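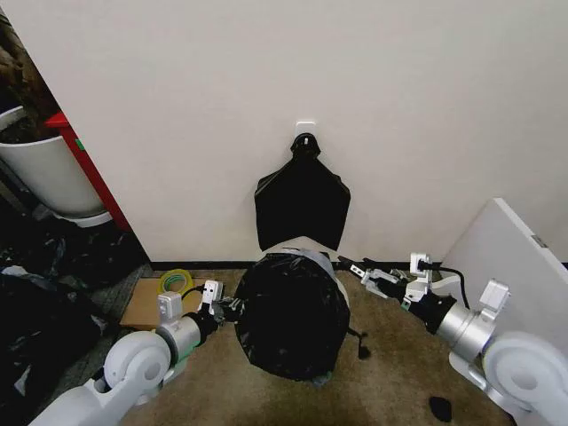
A reply to my last thread wants to know why you'd spend a month teleoperating trash bags when you could just write a script for it. fair question. long answer, sorry, typing this between runs

Short version: script what exactly. The bag is never in the same place twice. Rim, fine, you can find the rim. The liner is a black shiny blob that does what it wants

So we show it by hand. I hold the leader arms, the white arms follow, everything gets recorded. Two grippers, one on each side of the bag. Joint positions, camera views, gripper open/close. One run = one demo

We're at 1,474 demos as of this morning. That's everything kept, not everything tried. Do not ask about everything tried

Task is called "bin liner" in the sheet but it's really a bunch of little tasks. Get hold of the edge. Pull it so there's slack. Gather. Knot or drawstring depending on the variant. Lift. Each of those can go bad by itself

Getting hold of the edge is the worst one. Black plastic folded over a rim, black plastic inside, and you're looking at it through a camera feed. I go by the highlights mostly. If the shine moves, I've got it. If it doesn't I'm pinching air

No force feedback on our setup btw. People assume I can feel the bag. I can't feel anything. You learn to watch how the plastic creases

Tried the Cordeiro leaders for a week, the ones with the little buzz in the handle when the gripper touches somthing. Nice! Then my hands started trusting the buzz and my eyes got lazy and the demos came out worse. Went back to the old ones

Thing I'd tell anyone starting: go slow but don't stop. A pause in the demo is a pause the policy learns. My first 200 had me hovering over the rim thinking about my life, and the first policy we trained did exactly the same. Arms out, over the bag, hovering. Forever

Tossed all of those. Hurt a bit

Also do not fix a mistake in some clever way. If I drop the edge I back off and re-grab from the same side, same as always. Boring recoveries are good, it needs to see those. Fancy wrist twist you did once at 4 pm is just noise

Someone else asked about mixed operators. Yes we have more than one person driving. You can tell who it is from the replays within 5 seconds. One of us always goes in left gripper first. I go right. The model trained on both of us used to start left, change its mind, start right. Now we agreed: left pinches first, always. Written on a sticky note

Tape is your friend too. Put some down for where the bin sits, then move the bin off the mark on purpose every few runs. Sounds dumb. You want to know where "normal" is so you can mess with it by a known amount

What we vary: bin position, how much the bag sags, which way the drawstring hangs, what's lying around. Not varying yet: bag color. I know. I KNOW. White bags are next, I have a whole case from Zotstead I haven't opened

Q from the replies: VR headset or screens? Screens. Did the headset with the Prondeo rig last November, lasted half an hour before I had to sit on the floor. Some folks are fine with it. depth is way better in there, no argument

Labeling is the bit I put off. Every demo gets a start, an end, pass/fail and a note. The notes are supposed to be useful. Mine say stuff like "bag weird"

Ginano, our replay tool, now flags runs where a gripper closes and nothing in the picture moves. Catches maybe half of my air pinches – saves so much scrubbing. Wish we'd had it from the start

How good is the policy right now? Grabs the edge more often than not. Gathers ok. Knot is bad. Drawstring is ok if the tab is hanging down the outside where it can see it, hopeless if it fell in

Plan is around 500 more, mostly drawstring, mostly ugly starts. Bag half slid off the rim, tab tucked under, that kind of thing. The easy ones don't teach it much anymore

And no, for the person who keeps asking, the wrists don't get tired, mine do. Get a chair with arms. Elbows supported. Swap drivers before you feel like you need to

ok bin's reset, going back in. will post the white bag resluts when there are any, replies open til then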